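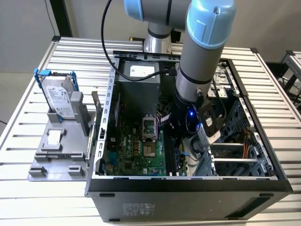 *Slatted aluminum worktable, with an open desktop tower lying on its side.*

## Grenden Slatted Worktable

If you take computers apart for a living (or just for the pleasure of it, like plenty of our customers!), you'll know how much a good table matters. The Grenden is our favorite for tower work, and we've been selling it happily for years now. The top is made of parallel aluminum extrusions with gaps between them, so you can lay a tower flat, take off the side panel and get at the socket, the memory slots and the power supply with everything facing up at you.

Clamps and straps go right through the gaps, and a quick brush between the slats at the end of the day keeps the top clean. We do suggest a small parts tray alongside, because a dropped screw will find a gap sooner or later.

- **Top:** aluminum extrusions, silver finish
- **Depth:** 660 mm
- **Weight:** 23 kg
- **In the box:** table, 2 clamps, 2 hex keys

The Partington parts tray is sold separately and sits nicely on top. Orders placed before noon leave our Vendum warehouse the same afternoon. Computer not included, of course.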